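공유 작업장 Dokier, 자작 소형 주행 로봇 'Trurkar'의 제작 기록과 도면 공개

주택가 좁은 길에서 주행 시험 진행, 6월 2일부터 자료 무료 배포

공유 작업장 Dokier는 회원들이 직접 만든 소형 주행 로봇 Trurkar의 제작 기록, 차체 도면, 부품 목록을 6월 2일에 공개합니다. 자료는 작업장에서 받을 수 있고, 개인이 집에서 만들거나 수업에서 사용하는 경우에는 별도의 허가가 필요하지 않습니다.

Trurkar는 Plullville의 작은 공유 작업장에서 시작되었습니다. 처음 제안한 사람은 회원 Chi-keung Kwok 씨입니다. 그는 집의 식탁에서 첫 번째 차대를 조립하였고, 3월에 그것을 작업장으로 가져왔습니다. 그 후 Yu-ting Lam 씨가 전원과 배선을, Ming-te Siu 씨가 주행 소프트웨어를 맡았습니다. 세 사람은 모두 다른 직업이 있으며, 제작은 주로 퇴근 후의 저녁 시간에 이루어졌습니다.

차체는 작업장에 있는 공구만으로 만들 수 있게 설계되었습니다. 금속을 깎는 기계는 필요하지 않고, 드릴과 실톱, 납땜인두, 그리고 3D 프린터가 있으면 됩니다. 구동 모터는 2개입니다. 앞부분의 부품은 나사 6개로 고정되어 있어서, 부딪혀서 깨졌을 때 그 부분만 새로 출력하여 바꿀 수 있습니다. 이 방식은 두 번째 차대에서 처음 적용하였습니다. 첫 번째 차대는 앞부분과 바닥판이 한 덩어리였기 때문에 작은 수리에도 전체를 분해해야 했습니다.

주행 소프트웨어는 Moriarty라는 이름의 프로그램입니다. Siu 씨가 이전에 실내용 로봇을 위하여 작성한 것을 이번에 실외에 맞게 고쳤습니다. 실내에서는 벽과의 거리만으로 방향을 정할 수 있었지만, 실외의 길에서는 그 방법이 충분하지 않았습니다. 새 버전은 길 가장자리의 선과 노면의 밝기를 함께 참고합니다. 시험은 양쪽에 집과 담이 있는 좁은 포장도로에서 진행하였습니다.
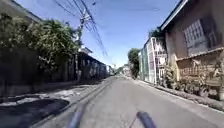
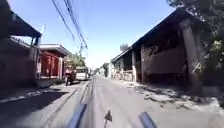 포장된 좁은 길에서 진행한 주행 시험. 두 사진 모두 아래쪽에 로봇 차체의 앞부분이 보인다. (사진 제공: Dokier)

시험에서 가장 어려웠던 점은 그늘이었습니다. 나무나 처마의 그림자가 길 위에 있으면 프로그램이 그 경계를 길의 끝으로 잘못 판단하는 경우가 있었습니다. Lam 씨는 이에 대하여 다음과 같이 말했습니다. "우리 눈에는 그냥 그림자인데 로봇은 거기에서 멈추었습니다. 처음에는 배선의 문제라고 생각해서 제가 이틀 동안 전선을 다시 확인했습니다. 배선은 정상이었습니다."

현재 버전에서는 밝기가 갑자기 변하는 곳에서 속도를 먼저 낮추고, 가장자리의 선을 다시 찾은 다음에 계속 갑니다. 이 때문에 그늘이 많은 길에서는 주행이 느려집니다. 제작팀은 이 부분이 아직 완성되지 않았다는 것을 자료에도 적어 두었습니다. 비가 오는 날의 주행과 야간 주행은 시험하지 않았습니다.

제작 기록에는 실패한 부분도 포함되어 있습니다. 기록의 정리는 Szu-yu Fang 씨가 담당하였습니다. Fang 씨는 회원들이 작업 중에 쓴 메모 1640건을 읽고 날짜 순서대로 정리하였으며, 같은 내용의 메모는 하나로 합쳤습니다. "메모에는 '안 됨'이라고만 쓰여 있는 것이 많았습니다. 무엇이 안 되었는지 쓴 사람에게 다시 물어보아야 했습니다. 다른 분들이 같은 일을 두 번 하지 않으시도록, 가능한 한 자세하게 적었습니다"라고 Fang 씨는 설명했습니다.

Dokier는 자료 공개와 함께 조립 모임도 시작합니다. 모임의 정원은 40명이며, 납땜 경험이 없는 분도 참가할 수 있습니다. 참가자는 부품을 직접 준비하거나 작업장에서 실비로 구입할 수 있습니다. 공구는 작업장의 것을 사용합니다. 미성년자는 보호자와 함께 오셔야 합니다. 모임의 일정은 신청하신 분께 개별적으로 알려 드립니다.

모임의 진행을 맡은 Kai-wen Choi 씨는 "집에서 혼자 만들다가 중간에 멈춘 로봇이 있으면 그것을 가지고 오셔도 좋습니다. Trurkar와 모양이 달라도 괜찮습니다"라고 말했습니다.

공개되는 자료
- 차체 도면과 출력용 파일
- 부품 목록 및 대체 가능한 부품의 표
- 배선도
- 주행 소프트웨어 Moriarty의 실외용 버전
- 제작 기록

도면을 고쳐서 사용하신 분은 고친 내용을 Dokier에 보내 주시면 다음 판에 이름과 함께 싣겠습니다.

Dokier에 대하여
Dokier는 Plullville에 있는 회원제 공유 작업장입니다. 목공, 전자, 출력 작업을 위한 공간과 공구를 회원에게 제공하고 있습니다.

취재 및 조립 모임 문의: Dokier 홍보 담당 Szu-yu Fang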